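Wie packt man eine Tüte mit Getränkedosen?

Kurz erklärt für Kinder, von Poppy Gosling

Dosen sind schwer. Voll sogar ziemlich. Eine Papiertüte schafft das trotzdem — wenn man richtig packt. Also: Tüte erst ganz aufklappen, Boden flach drücken. Dann die Dosen aufrecht rein, Deckel nach oben. Eng zusammen, sonst kippen sie beim Laufen.

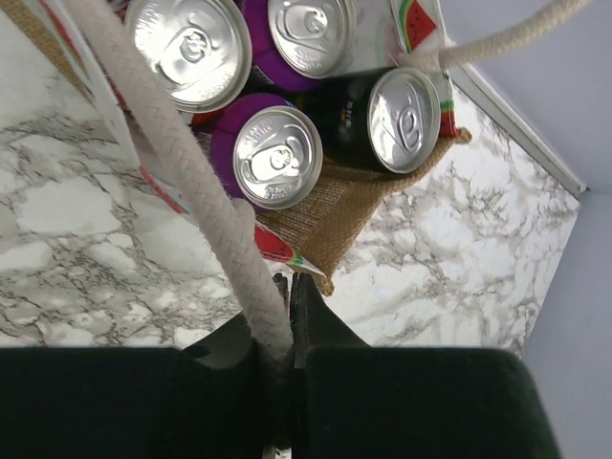 Vier Dosen in der Tüte, alle noch zu. Die schwarze steht schief.

Und der Deckel? Hat eine Lasche, die sitzt auf einem kleinen Knopf, der Niete. Ziehst du die Lasche hoch, drückt sie vorne das Blech nach innen. Zisch! Die Lasche ist nämlich ein Hebel, wie eine Wippe. Wurde die Dose geschüttelt, lieber kurz wartten. 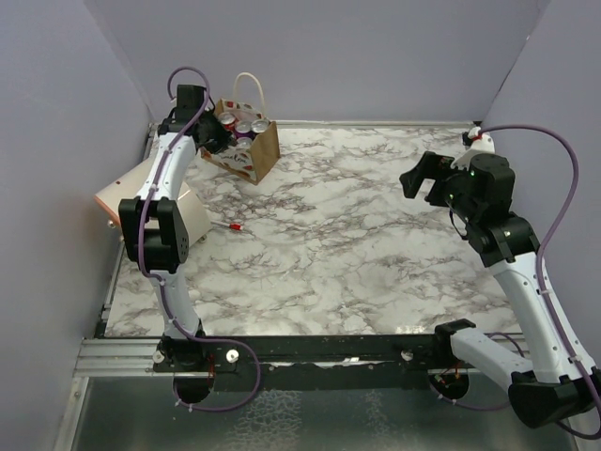 Jetzt das Papier. Braunes Kraftpapier heißt so, weil es viel Kraft aushält. Lange Holzfasern, fest verfilzt. Nur Nässe mag es gar nicht, da reisst es schnell. Kalte Dosen aus dem Kühlschrank also erst abtrocknen. Und beim Tragen eine Hand unter den Boden, vor allem auf der Treppe. 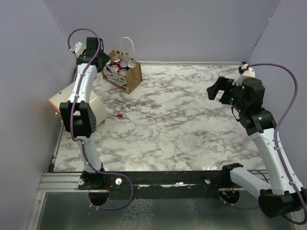 Eine braune Papiertüte auf der Platte mit Marmormuster.

Zum Ausprobieren: leere Tüte, volle Dosen, Küchenwaage. Immer eine dazu, Gewicht aufschreiben. Bei 6 Dosen ist Schluss, sonst wird's zu schwer für den Henkel. Leere Dosen nicht wegwerfen — Alu kann man einschmelzen und neu verwenden.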